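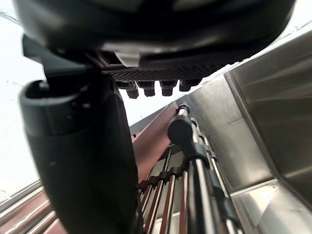

Build migration, second progress report

To: Vira Ostapchuk, engineering programs
From: Zoia Nazarenko
Period: November through January

Status in short

The move from the old headless build to Clorker is further along than I said it would be in the first report, and I trust it less than I did then. Both of those are true and I would like them read together. Of the 735 modules in the product, 186 still build only the old way. The rest build under both systems, and for most of them the outputs match. "Most" is the word I will spend the bulk of this report on.

The plan you approved said we would switch the nightly build over in January. We did not. I recommended against it, Fedir Kostiuk agreed, and the old scripts still produce what customers install.

What got done

The target platform is now defined in one place. Before November there were 2 definitions, one checked in and one living on the build machine in Skestulton, and they disagreed about the version of the logging library. Anyone who built locally got a different product from the one we shipped. I can't tell you how long that had been going on, because the history of the second file was never kept. It is gone now and the machine reads the same file as everyone else.

Kyrylo Harasym rewrote the packaging step for the desktop installers. It used to be a shell script that called another shell script that unpacked an archive and edited a manifest in place. Now it is part of the ordinary build and fails when something is missing. The old one did not fail. It printed a line and carried on, and on at least one occasion we sent out an installer without the help pages in it.

Lesia Bilyk has the test suites running under Clorker. There are 2302 tests in the set we agreed to use as the yardstick, and they all get picked up. This was not the case in the first report, where I gave a pass rate that looked good. I now think that number was close to meaningless. A naming pattern was wrong and whole suites were being skipped, and a skipped suite counts as green. I should have checked that before I put it in front of you.

What did not

The signing step. The vendor's documentation says Clorker signs artifacts in parallel and that the result is the same as signing them one by one. On our build it is the same until two features include the same plug-in, and then the plug-in is signed twice and the checksum recorded in the repository index is the one from the first pass. The update manager rejects it, correctly. We have a workaround (sign serially, which gives back a good part of the time we were promised), and a ticket open with the vendor. Their first reply asked us to upgrade to the version we were already using.

The incremental build. This was the main selling point in the proposal, and I argued for it at the time, so I will be plain. It works on small changes to leaf modules. Change anything in the core bundles and it either rebuilds everything, which is slow but safe, or it misses a dependency and hands you yesterday's class files. We have seen the second case often enough that the developers have got into the habit of cleaning before every build. Once people do that, there is no incremental build, whatever the tool can do in a demo.

The 186 modules. I had hoped these were simply the ones we had not reached yet. Having gone through them with Fedir, I don't think so. A large share come from the Tsegaye code, which was bought in years ago and has its own conventions for where resources live and how fragments attach to their hosts. Some of its build property files list folders that no longer exist. The old build ignores this. Clorker stops. You could say Clorker is right, and I would, but it means each one has to be opened and understood by somebody, and the people who wrote them have left.

On the numbers from Corkham

You forwarded me the summary from the Corkham office, who moved their product over last year and report that build times were cut in half. I talked to them. They also replaced their build machines in the same month. When I asked which of the two made the difference they were friendly about it and said they had never separated them. They have no Tsegaye code, no signing requirement, and a much smaller set of features. I don't doubt that they are happy with it. I would ask that we stop using their figure in planning, in either direction, until we have one of our own.

We will have one of our own. Lesia has set up the old and new builds to run on identical hardware from the same commit every night, starting at 2 a.m., with caches cleared. I want a full month of this before I quote anything. The early nights favor Clorker, though by less than I expected, and with serial signing switched on the gap gets smaller still.

Comparing outputs

Someone asked at the last review why we can't just compare the two builds file by file and be finished. We do compare them. The trouble is that very few files match byte for byte even when nothing is wrong: timestamps, the order of entries in the jars, the qualifier on the version number. Kyrylo wrote a tool that strips all of that out and compares what remains. It is a good tool, and I have asked him twice to prove to me that it isn't stripping out too much. He planted some deliberate faults in a test build, a missing class and an altered export, and it caught those. It did not catch a changed start level in a product file, and he has since fixed that. I assume there are others of the kind.

Money and people

Spending is inside the approved amount. The license cost is as quoted. Staff time on the desktop installers ran over and staff time on documentation ran under, and the second is not good news, it only means the documentation hasn't been written. Fedir has been shared with the release team since December and I have had less of him than the plan assumed. If that continues, the Tsegaye modules will slip, because he is the only one of us who has ever worked in that code.

I have not asked for more people. A new person would take most of a quarter to become useful on this and would take it out of Kyrylo's time.

Risks, as I see them

The old scripts depend on a runtime version that stops getting security fixes later this year. That is the real deadline, more than any date in the plan. I would still choose to miss the plan's date over shipping an update site that customers can't update from.

Running two builds side by side has a cost of its own. Every change to a manifest has to be right for both, and developers have begun fixing whichever one is red that morning. Twice now a fix for one has broken the other. The longer we stay in this state the more of that there will be.

And there is the vendor. Their road map shows the signing problem under "planned" with no release next to it. Our contact is helpful and I like dealing with him, but I have stopped treating his estimates as estimates.

Next period

Finish the side-by-side timing and report it, good or bad. Sort the 186 modules into three piles: easy to convert, hard to convert, and ones we might drop from the product altogether. The last pile needs a decision from product management, and I would like your help in getting it. My guess is that several of these modules have no users, but guessing is how we ended up carrying them.

Get a yes or no from the vendor on signing. If it is no, Kyrylo will move signing out of Clorker entirely and into a separate step after packaging. He has a rough version that works on the small feature set.

Write the developer documentation. Lesia has the outline. Right now the instructions are a long message thread, and the correct answer is somewhere past the middle of it.

I am not proposing a new switchover date in this report — I gave you one last time on the strength of a test count that was wrong. I will propose one when the timing runs and the module list are both done, and I would rather you held me to that than to a month picked now.

Open questions for you

Can Fedir come back to us at half time or better?

Who signs off on dropping modules, and do they know it's them?

Does the update site need to keep serving the older product line once the new build goes live? Release says yes, support says no, and the answer changes how the repository index gets built.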